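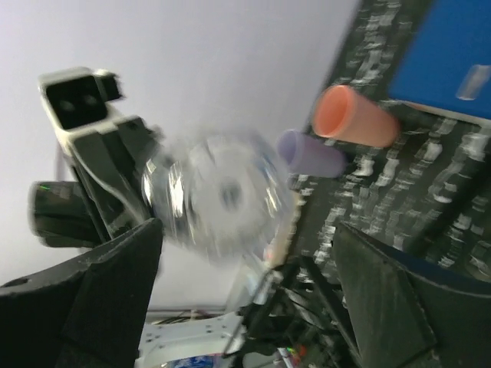

Word limits on critique samples do more to shape fantasy writing than most writers' groups admit, and I think the effect is mostly bad.

The usual arrangement is a short opening sample. It is read without context by people who will read a dozen others the same evening. The reader's comments are then applied to the opening. After a few rounds the opening has been adjusted to please someone who will never reach page two.

The damage is easiest to see in exposition. A secondary world has rules, and a reader of the whole book will learn them over several chapters. A reader of the sample can't. That reader meets an unfamiliar noun, stops, and writes "what is this?" in the margin. The comment is accurate as a record of what happened. It is a poor instruction. The writer who follows it adds a clause defining the noun, and the next reader marks the clause as an info dump.

I went through this with the first chapter of Drenevari. The manuscript opened with a toll clerk on the Plulurar road weighing salt. Draft 4 had one invented word on the first page and no explanation of it. Nine readers asked what it meant. By draft 9 the page contained the word, its origin, the name of the empire that coined it, and a line of dialogue in which one clerk told another clerk something both of them had known since childhood. The chapter had gone from 2137 words to 2259, and the added 122 words were all definitions. I removed every one of them in July.

Clementina Coelho, who read both versions in full, had marked the word in neither. She had marked a paragraph in chapter three where the toll rates contradict the map. A sample reader could not have found that error, and it was the worst one in the book.

There are things a short sample can test. It shows whether the sentences are under control. It shows whether the point of view holds, whether the dialogue tags are a nuisance, and whether the writer can get a person through a door without four stage directions. Comments on these points are usually right, and I act on most of them. A sample can't test pacing, since pace is a ratio between parts and there is only one part. It can't test whether a magic system makes sense. It can't test whether a slow start is earned.

The standard defense is that agents and browsing customers also stop after a page, so the sample imitates real conditions. I don't find this convincing. A customer who picks up a fantasy novel has seen the cover and read the copy on the back, and has decided to put up with some unknown words. The customer is not looking for something to comment on. A critic is, because returning an empty form would be rude.

My preference would be to swap whole chapters, fewer of them, with a stated question attached. The Pinheiro list tried this for a season. Participation fell by half and the comments got longer. Several members went back to short samples at Drukitz because the turnaround was faster, and I can see the appeal when a deadline is close.

For anyone staying with the short form, I would suggest one change to the rules. Ask readers to mark where they stopped reading willingly, and leave out where they were confused. Confusion on page one of a fantasy novel is normal and often resolves by page six.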